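Grellness Shared Workshop: Building a Desktop Arm
Session 12 handout, wrist camera and simulation

Before cutting any brackets for the wrist camera, check the view in the simulator. Load the Brornatmont scene, set the arm to its pick pose, and save one render. Compare how much of the view the gripper housing takes up with how much is left for the bottle.

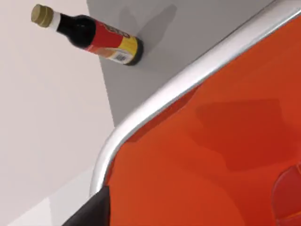
Fig. 3. Simulated wrist view, bottle lying on the grey surface.

If the housing fills too much of the view, move the camera mount out 15 mm in the model file and render again. Write down each offset you try. The barcode panel on the label is a handy thing to look for when comparing renders.

For next time: bring your offset table and a printed bracket. Keep the bracket file in the Lelness folder.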